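We use cookies to remember your preferences and count visits. Accept | Manage settings

The Kneath folding dining table, reviewed after one winter and a lot of soup

By Gwilym Price
November

I have owned four dining tables in my adult life and three of them came from the side of the road. The fourth is the Kneath, which I paid money for, and I've been watching it closely ever since, the way you watch a nephew you've lent your car to.

The circumstances were these. We moved out of a house with a dining room and into a flat with a dining direction. If you stand at the stove and face the window, you are looking towards where people would eat. Ellis, who is fifteen and has opinions on flow, measured the available space and announced we could have a table or we could have a door that opened. I went looking for something that would let us have each of them in turns.

The Kneath is a gateleg, more or less. Closed, it is a narrow console you can push against a wall and pile mail on. Open, with both flaps up, it's 132 centimetres long and will seat four adults who like one another, or six who have stopped caring. It cost 268 dollars on sale, plus delivery, plus the tip I gave the delivery bloke after he carried it up two flights and I told him it was the wrong building.

Assembly

The instructions are a single sheet with no words on it, featuring a bald figure who smiles in the first drawing and is absent by the last. I took this as a warning. The legs go on with eight bolts and the gates hang on hinges that arrive already fixed, so the only real chance to ruin things is the stretcher along the bottom. I put it on upside down. It fits perfectly well upside down, and everything seems fine until you swing the first gate out and it stops dead halfway. Allow an hour and a half, or a whole evening if you are going to ring your brother.

An Allen key is supplied. It's made of something close to cheese. Use your own.

Living with it

For the first month I opened and closed it every day like a man in the brochure. The flaps lift smoothly, the gates swing under with a decent solid clunk, and there's a small rubber stop that tells you when the leg is where it should be. I've come to listen for it. My previous folding table, a Pandex I bought in my thirties, had no such stop, and one Christmas it let go of a pavlova in front of my mother-in-law. I've never fully got back to where I was with either of them.

Stability is good with both flaps up and merely polite with one. If you lean on a single raised flap to reach the salt, the other side lifts its foot a little, as a horse does. It has never gone over. I wouldn't stand a child on it, though a child has stood on it.
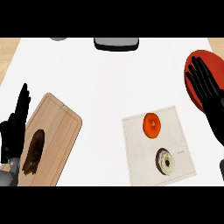 The finish is where I expected trouble. The seller calls it Arctic, and I had been told by everybody with a white kitchen that I would spend the rest of my days wiping. I do wipe. But the coating has shrugged off turmeric, beetroot, two kinds of curry paste and a permanent marker that Ellis swore was the other sort. The marker took metho and some language. The only lasting mark is a faint ring near one corner from a hot saucepan, which I put there myself on the second night, having given the household a speech about trivets on the first.

It is loud, though. Every fork you put down sounds like a decision. I've tried a tablecloth, but a tablecloth on a gateleg has to come off whenever you fold the thing, and then you own a table and a laundry problem. Cork mats have been the answer. They slide about, but quietly.

The leg question

Anyone buying a gateleg needs to think about knees. On the Kneath the gates land about a third of the way in from each end, and whoever sits on the long side spends dinner straddling a post. Tall guests get the ends. Short guests get the middle and are told it's the seat of honour. My father, who is neither short nor easily flattered, ate a full roast side-saddle and asked on his way out whether we were renting it.

Against the competition

I did look at the Dultedska before buying. It's a lovely object, drop-leaf, with drawers in the middle section for cutlery, and it costs nearly twice as much. The drawers are what you're paying for. I tried one in the showroom and it stuck, and the salesman opened it for me with his hip in a way that suggested practice. It's also far heavier than the Kneath, which matters if your table has to cross the room twice a day. Mine weighs little enough that I can walk it from wall to window on my own, swearing only at the rug.

Would I buy it again

I suppose so. After that first month I stopped folding it up, as everyone who has owned a folding table knew I would. It now stands open permanently and the door opens as far as the first chair, and we go through sideways. Ellis has been very restrained on the subject.

If you really will fold it every day, it's well made for that and I admire you. If you won't, there are fixed tables for less, with the legs at the corners where your knees aren't. Four stars, one off for the Allen key.

Corrections and complaints to the contact page. All reviews paid for by the reviewer. Copyright Gwilym Price. Back to top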